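Fiche pratique : entretien des gobelets et verres en plastique

Tandoren, service Vie quotidienne. Fiche mise à jour le 20 janvier 2018.

La présente fiche s'adresse aux occupants des résidences Tandoren ainsi qu'aux équipes chargées des cuisines partagées. Elle rassemble les recommandations relatives au lavage, au rinçage, au séchage et au rangement des gobelets en plastique réutilisables. Elle complète la fiche consacrée à la vaisselle en verre et ne s'applique ni aux gobelets jetables, ni aux gourdes isothermes.

Avant la première utilisation

Tout gobelet neuf est lavé à l'eau tiède avec quelques gouttes de liquide vaisselle, puis rincé soigneusement. Les étiquettes adhésives se retirent avant ce premier lavage. Lorsqu'un résidu de colle subsiste, il convient d'y appliquer un peu d'huile alimentaire, de laisser agir quelques minutes et d'essuyer avec un chiffon doux. L'usage d'une lame ou d'un grattoir métallique est proscrit.

Les symboles figurant sous le gobelet doivent être consultés. En l'absence de la mention autorisant le lave-vaisselle, le lavage s'effectue à la main. De même, un gobelet dépourvu du symbole correspondant ne doit pas être placé au four à micro-ondes, y compris pour une durée très brève.

Lavage courant

Le lavage à la main se fait avec une éponge non abrasive. Pour les gobelets hauts et étroits, une brosse à manche long est préférable : l'éponge poussée du bout des doigts atteint rarement l'angle formé par le fond et la paroi, où se déposent le sucre des sirops et la pulpe des jus. Le bord supérieur, en contact avec les lèvres, est frotté sur ses deux faces.

Au lave-vaisselle, les gobelets sont disposés dans le panier supérieur, ouverture vers le bas et légèrement inclinés. Les modèles légers peuvent se retourner sous la pression des jets. On les calera entre deux pièces plus lourdes, sans les emboîter. Le programme intensif est déconseillé pour les plastiques souples.

Taches et odeurs

Le thé, le café et les boissons colorées laissent sur les parois claires un voile que le lavage ordinaire n'enlève pas toujours. Le mode opératoire suivant est recommandé :

Déposer une cuillère à soupe de bicarbonate de soude au fond du gobelet.
Ajouter un peu d'eau tiède, jusqu'à obtenir une pâte.
Étaler la pâte sur la paroi intérieure et laisser reposer une demi-heure.
Frotter avec une éponge douce, puis rincer deux fois.

Pour les odeurs persistantes, on remplira le gobelet d'un mélange à parts égales d'eau et de vinaigre blanc, laissé en place pendant 6 heures. Les produits chlorés ne doivent en aucun cas être associés au vinaigre.

Dépôts de calcaire

Dans les immeubles où l'eau est dure, notamment à la résidence Fiore, un dépôt blanchâtre apparaît là où l'eau a séché. Il se manifeste d'abord au fond, puis sous forme de petites marques rondes sur les parois. Un chiffon imbibé de vinaigre blanc suffit généralement à l'éliminer. Sur les plastiques mats, on évitera de frotter à sec : les micro-rayures retiennent ensuite davantage le tartre et les colorants.

Rinçage et égouttage

Le rinçage final s'effectue à l'eau claire, en faisant tourner le gobelet afin que l'eau parcoure toute la paroi. Il est ensuite vidé complètement, puis secoué d'un geste bref au-dessus de l'évier. Un contrôle visuel, gobelet tenu à l'endroit sous la lampe du plan de travail, permet de repérer ce qui reste : un fond d'eau claire se signale par un reflet brillant, et les gouttelettes se voient sur la paroi comme de petits points pâles. Cette vérification vaut en particulier pour les grands gobelets évasés, dont le fond étroit retient facilement un peu de liquide. 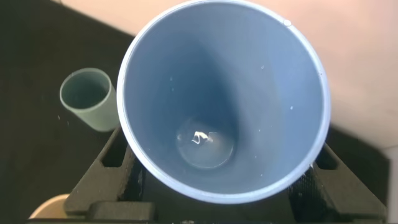
Séchage

Les gobelets sont retournés sur une grille ou un égouttoir à picots. Un torchon posé à plat peut convenir, à condition d'être changé chaque jour et d'être replié en deux épaisseurs. Posé directement sur un plan de travail lisse, un gobelet retourné emprisonne l'humidité et sèche mal.

Si le séchage doit être rapide, on utilisera un linge propre non pelucheux. Le linge employé pour les mains ou pour les surfaces est exclu. Les gobelets ne sont placés ni sur un radiateur, ni à proximité d'une plaque de cuisson.

Rangement

Seuls les gobelets parfaitement secs sont rangés dans les placards. L'emboîtement est admis pour les pièces de même modèle, par piles courtes. Deux gobelets de tailles différentes ne doivent pas être forcés l'un dans l'autre. S'ils restent bloqués, il suffit de verser de l'eau froide dans celui du dessus et de tremper celui du dessous dans l'eau tiède pendant une minute, puis de les séparer par une légère rotation.

Les cuisines partagées de la résidence Ovberg disposent d'étagères ouvertes. Les gobelets y sont rangés ouverture vers le bas, sur le tapis ajouré prévu à cet effet. Le tapis est lavé une fois par semaine avec les torchons.

Une couleur par personne facilite l'attribution des gobelets dans les logements collectifs. Les petits gobelets réservés aux enfants ou à la prise des médicaments sont conservés sur une étagère distincte.

Remplacement

Un gobelet est retiré de l'usage lorsqu'il présente une fissure, un bord ébréché, une déformation du fond ou une odeur qui résiste à deux traitements au vinaigre. Il peut être conservé pour un autre emploi : arrosage des plantes, mesure des granulés, rangement des pinceaux. Il est alors marqué au feutre indélébile et tenu à l'écart de la vaisselle.

Les demandes de remplacement pour les cuisines partagées sont adressées à Ada Mazza, service Vie quotidienne, au moyen du formulaire 998 disponible à l'accueil de chaque résidence. Les demandes reçues en décembre sont traitées à la réouverture du magasin.

Voir aussi : Entretien des planches à découper ; Détartrage de la bouilloire ; Organisation des placards bas.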